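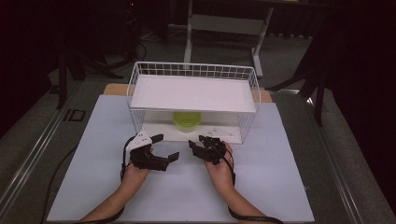 Projects > Student Reports > Robot Learning > Shelf Retrieval by Hand-Held Demonstration

Final Project Report
Submitted Apr 13, 2021

1. Purpose

The purpose of this project was to determine whether a two-armed robot could learn to take a bowl out of a wire shelf from demonstrations recorded by a person using hand-held grippers. The work was carried out in the Trelbridge teaching laboratory as part of the Fundeck student program. A second method, remote control of the robot arms through the Onishi console, was used for comparison.

2. Equipment

The demonstrator holds one gripper in each hand. Each gripper has two fingers and carries a small white triangular plate with black dots on top, which the tracking software uses to find its position. Each gripper also has its own cable. The cables limit how far the hands can cross, and demonstrators were told to keep the left hand on the left side of the shelf at all times.

The shelf is an open white wire unit with a flat upper panel and a lower compartment. It stands on the far half of a pale board laid on the table. The lime-green plastic bowl is placed in the lower compartment, under the upper panel. From the demonstrator's viewpoint the panel hides part of the bowl, and this proved to be the main source of difficulty in the task.

3. Procedure

Every demonstration began with both grippers open and facing each other over the board, in front of the shelf. The demonstrator held this position until the recording software, Plurnby, confirmed that both plates were tracked. The grippers were then moved into the lower compartment, closed on the rim of the bowl from either side, and drawn back until the bowl was clear of the shelf. The bowl was set down on the board and the grippers were opened.

Eight students took part. Together they recorded 40 demonstrations with the hand-held grippers and 30 by remote control. Recordings in which a plate was lost from tracking were discarded and repeated. All of the recording was completed in March.

4. Results

The hand-held recordings were shorter and smoother than those made by remote control. Students working at the console tended to stop before entering the compartment and to correct the height of one arm at a time, and the trained robot copied these pauses.

The policy trained on hand-held data reached the bowl more dependably. Its most frequent failure was contact between the back of the gripper and the edge of the upper panel. The wrist of a person can bend under the panel more easily than the wrist of the robot arm, and several demonstrations included angles that the arm could not reproduce. These were removed before the final training run, which was stopped at step 3,601.

5. Limitations

Only one bowl and one shelf position were tested. Tracking was less steady when the right-hand plate was turned toward the shelf bars, and the cause was not established. The two methods were not compared with equal numbers of demonstrations.

6. Further Work

It is recommended that the next group check each wrist angle against the limits of the arm during recording, and that the shelf be moved between demonstrations. The recordings and the tracking settings have been placed in the Trelbridge project archive.

Filed under: Student Projects, Robotics, Teaching by Demonstration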